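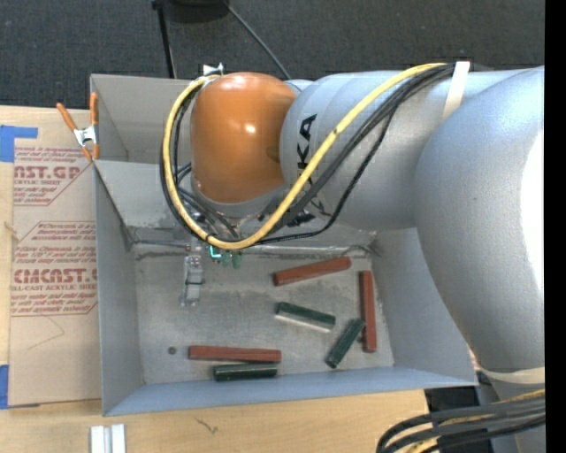 Sorting small parts goes wrong most often at the tray, and the usual cause is a tray that is too deep, too shiny or too full. I have been using open rectangular bins for loose stock for several years and have settled on gray metal as the default. Gray gives enough contrast with almost everything I keep. Dark green and reddish-brown bars, for instance, stay easy to tell apart on a worn gray floor even when they are lying at odd angles. The same bars on a black plastic tray are a nuisance, the green ones especially.

Wear is worth a note. A new metal bin has a finish that throws glare straight back under a bench lamp. After a few months of parts sliding over it the floor goes dull, and dull is better. I used to repaint mine. I stopped in November and have no plans to start again. If a bin is new and the glare is a problem, a gray abrasive pad and ten minutes of work will take the shine off.

Depth next. For bar-shaped pieces I want walls high enough to stop them rolling out and low enough that I can reach the corners without tipping the bin. My current ones are 150 mm deep. That is slightly more than I need for bars and slightly less than I would like for offcuts. Igor Górecki, who shares the bench, prefers his shallower and loses pieces over the side.

Corners are the second problem. A bar lying flat along a wall has no gap behind it for a fingertip, and two bars side by side against the same wall are worse. Some bins have a small radius where the floor meets the wall, which helps a little. The Madetti ones have it. The Flostix ones have a square fold, and I have put a strip of thin foam along the long sides to hold parts off the metal. The foam needs replacing about twice a year.

On quantity: do not fill the bin. One layer, with floor visible between the parts, is the working limit for anything I need to pick by color. A second layer hides part of the first and I end up stirring. Bulk stock goes in a separate tub (mine holds 500 bars) and I scoop from that into the bin as required.

The bin sits directly on a light wooden top. I tried a rubber mat under it and went back. The mat gripped well, but it collected filings and had to be lifted every evening. Two small cleats screwed to the bench at the front edge do the same job.

Open items:

Labels. Tape on the outside wall peels after 17 weeks or so. Liette Friesen suggested stamped tags on wire. I have a set and have not fitted them.

Dividers. I made one from sheet offcut and it rattles.

Next post will cover the bulk tubs and the scoop.

3 comments
Shared 17 times

Recent posts
Bench lamps and where to put them
Replacing the vise jaws, part 2
Wire shelving from Jasis: load notes
A drawer for files and scrapers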